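Section 4: Setting up the Pevier under your bed

If you've come straight from Section 3 you should have the control box, the two heating zones, the long gray lead and a small bag of clips on the floor next to you. If you skipped Section 3, go back and do the cable check. I'll wait.

I'm Olanrewaju Ugwu, and I wrote this guide after fitting the Pevier mattress warmer in my own house, then my mother's, then a whole string of guest rooms at a little place called Ezeani. The leaflet in the box is fine as far as it goes (it goes two pages!) but it skips a lot of the stuff that had me sitting on the carpet muttering. So I'm going to take it slowly.

What you need

The Pevier pad and its control box
The clips, all 14 of them
A tape measure
A free wall outlet you can reach without an extension cord
Somebody to hold the other end of the mattress, if it's a heavy one

Clearing the bed

1. Strip everything off, right down to the bare mattress. Pillows, spread, sheets, the topper if you've got one. I put mine over a chair in the order they come off, so they go back on in the right order.

2. Run your hand over the whole mattress and feel for anything hard or sharp. I found a hairpin at my mother's. It had been there for years, she thinks.

3. Pull the bed far enough from the wall to get behind the headboard. You only need room for your arm and the plug.

Caution: Don't plug anything in yet. The pad has to be lying flat and clipped down before it gets any power at all. A folded pad heats up at the fold, and that's the one way you can really ruin it.

Laying the pad

4. Unroll the pad with the printed side up. The word HEAD is stitched into one short edge, and that goes at the pillow end. I've put it on backward twice. You get lovely warm pillows and freezing feet.

5. Line up the top edge of the pad a hand's width down from the top of the mattress. Your pillows shouldn't sit on the heated part.

6. Fasten the clips, starting at the corners and working toward the middle of each side. Pull the pad snug but don't stretch it, you're not stringing a tennis racket. If a clip pops off, warm it in your hand for a minute and try again, they're stiff when they're new.

7. Smooth the pad from the center outward with your palms. Any ridge you can feel now, you'll feel at three in the morning.

Note: On a deep mattress the short clips won't reach. Enetti makes longer ones that fit the same holes, and I use those on the guest beds.

Making the bed back up

8. Put on a fitted sheet first, then whatever you normally sleep under. Cotton is best directly over the pad. Wool is okay, only slower to warm through.

9. Put the spread on last and leave it on while the bed heats. It holds the warmth in and you'll get there a lot quicker. A light one is plenty, no need for the big winter quilt until you get in.

10. Keep heavy things off the bed while it's warming up, and that includes coats, laundry piles and suitcases. One thick folded sweater can trap enough heat to trip the safety cutout, and then you're wondering why one side went cold. 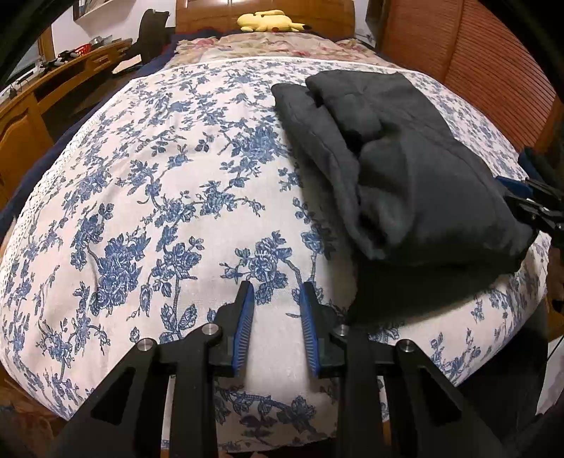
Connecting the control box

11. Push the gray lead into the socket at the head end of the pad until it clicks. It's a proper click, you'll hear it. If it goes in mushy, pull it out, turn it over and try again.

12. Bring the lead down behind the headboard and out on the side you sleep on. Don't run it under the mattress or pinch it between the headboard and the wall when you push the bed back.

13. Plug into the wall. The display lights up and shows 103 for a few seconds. I panicked the first time, I thought it was the temperature! It's only the software version, and it goes away by itself.

14. Press and hold the moon button until the display asks for a pairing code. New boxes all come set to 768. Enter that, press the moon again, and both zones should show up as L and R.

Note: If only one letter shows up, unplug from the wall, take the gray lead out, wait a minute and start again from step 11. It has worked for me every time but one, and that box had a bent pin.

First warm-up

15. Set both zones to 2 and leave the bed alone for an hour. You may get a new-plastic smell. Open a window and it'll be gone by the second night.

16. Go back and slide your hand under the spread on both sides. You want the same gentle warmth left and right. If there's a hot patch, switch off, unplug, let it cool and go looking for a crease in the pad at that spot.

17. Set your timer. I have mine come on at 9:30 p.m. and go off at midnight, and on Sunday I bring it forward because we all turn in early. Timer settings are in Section 5, along with how to lock the buttons if you've got kids who like pressing things.

Caution: Don't use the pad for a baby, or for anyone who can't feel heat well or can't work the buttons on their own. And don't use it together with a hot water bottle, please.

If you're also using the Testov room thermostat, leave it unpaired for now. Get a few nights out of the bed by itself first, then go to Section 6. I tried doing both on the same evening last November and spent most of it on hold with the store.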